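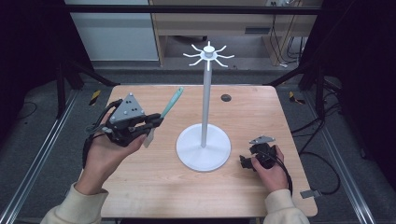
三月这一整个月，我基本都在改时间对齐的代码。我们这边采集演示数据用的是手持夹爪，左右手各一只，夹爪顶上装一块灰色三角形的定位板，上面贴着标记点，位姿就从它来。图像走另一条路，从头部相机进来。两路数据各有各的时钟，早先的脚本只在每段录制开头对一次时，后面就默认它们走得一样快。短任务看不出毛病，一到杯架刷子这类动作就露馅了：左手夹着一把青绿色柄的刷子，刷尖要对着白色立杆的上半段，杆子很细，位姿晚一点点，回放出来刷子就从杆子旁边过去了。

先说现象。Hye-jin Bae 在训练那边发现，同一个任务的两批数据，单独训都还行，混在一起训反而变差。她最先怀疑的是坐标系，把两批的外参翻出来比了一遍，没有差别。后来她把预测轨迹和录制轨迹叠在一起画，发现误差基本沿着运动方向，手停住的时候误差就没了。看到这张图我就知道多半是延迟，因为外参错了的话，手不动误差也在。

我们的数据处理流程叫 Ernden，名字是 Asanka Mondal 起的，我一直没问过什么意思。它分四步：读原始文件、对时、重采样、写出训练格式。问题出在第二步和第三步之间。对时模块给出一个常数偏移，重采样模块拿到以后直接加上去，再做插值。代码本身没有 bug，单元测试也都过，只是测试用的是合成数据，合成数据里两个时钟当然是同步的。

我抽了 205 段录制来看偏移随时间的变化。做法比较土：从头部图像里检测定位板上的标记点，算出它在图像里的速度，再把定位系统给的位姿投影到图像上，同样求速度，两条曲线做滑动窗口互相关，每个窗口取峰值位置。头部本身也在动，所以投影的时候要用当时的头部位姿，这一步我开始漏了，白算了一个下午。

结果是开头的偏移都接近零，到结尾最大的一段差了 36 毫秒。大部分录制的漂移近似一条直线，斜率还挺一致，用一次函数就能拟合。剩下的有两种情况：一种是手基本没怎么动，互相关峰很平，估出来的值不可信；另一种是中间突然跳一下，跳完以后继续按原来的斜率走。

第一种好办，给每个窗口算一个置信度，低于阈值的不参与拟合，整段都低就沿用同一批录制的斜率。比如杯架任务里右手经常搁在桌面上不动，右手那一路几乎没有可用的窗口，而左手一直在动。两只夹爪的位姿出自同一套定位系统，用的是同一个时钟，所以拿左手估出来的参数给右手用就行。以前的脚本是两只手分开估的，右手经常估出很离谱的值，然后被一个写死的上限截断。这个上限是谁加的已经查不到了，提交记录里只写了“修一下”。我把它删了，换成报错。

第二种跳变花的时间最多。Ju-won Seok 帮我看了录制端的日志，跳变的时刻和写盘队列满的时刻能对上。图像线程被堵住以后，新到的帧先在驱动里排队，等轮到处理的时候才打时间戳，于是时间戳打的是出队时间。改法是直接用相机驱动里带的曝光时间，录制程序这边不再自己取时间。改动只有几行，但要确认驱动给的时间到底是曝光开始还是曝光结束，手册上的说法前后不一致，最后是拿一个闪烁的灯测出来的，是曝光结束。所以现在代码里会减掉一半曝光时长，取中点。

旧数据里没有存驱动时间，只能事后补。我写了个分段拟合：先找跳变点，跳变点两侧共用一个斜率，各自有各自的截距。跳变点最多允许 3 个，再多的话整段丢掉，不值得救。Aurélien Besson 觉得应该用动态规划把跳变点个数也一起优化出来，他给我发了一份实现，确实更漂亮，但跑完全部旧数据要大约 12 个小时，我的贪心版本快得多，两边在抽查的那些录制上找到的跳变点也都一样。先用贪心的，他的版本放在分支里留着。

重采样也顺手改了。位置还是线性插值，姿态以前是把四元数四个分量分别插值再归一化，转得慢的时候误差很小，所以一直没人动它。夹着刷子的时候手腕会转，刷子又长，姿态上的小误差到了刷尖会放大，现在换成球面插值。换之前记得检查相邻四元数的符号，点积是负的就翻一个，不然会从远的那边绕过去。这个坑我两年前在 Hirkeck 那个项目里踩过一次，这次又踩了，轨迹回放的时候夹爪凭空翻了一圈。

回放工具用的是 Pultik，我们内部写的一个小查看器，可以把位姿投到原图上逐帧拖。我给它加了一个滑条，手动调时间偏移，投影点跟着动。本来只是自己调试用，结果 Geum-ok Cha 那边做数据质检的也开始用，还提了几个需求，主要是希望能同时看左右两手，以及把夹爪的开合量画在下面。开合量的那一路我还没动，它走的是线缆直接进采集机，延迟应该比位姿小，但“应该”两个字不太放心，下一步先测这个。

重新处理完以后，Hye-jin 把两批数据又混在一起训了一次，这回没有变差，比单独训略好一点。只跑了一个随机种子，先不下结论。沿运动方向的那个误差从图上看是小了很多，残余的部分我猜和头部位姿的滤波有关，Ahn 那个滤波模块为了平滑会带一点滞后，离线处理完全可以前后各滤一遍把它消掉，只是接口是按在线用写的，一次只收一帧，要改的地方不少。

目前新版对时已经合进主分支，旧数据重跑到一半。如果你手上有上个月导出的训练集，先别删，也先别跟新的混着用，输出目录里的版本字段不一样，加载的时候会检查，对不上就直接退出。滤波那部分等我把接口拆开再写。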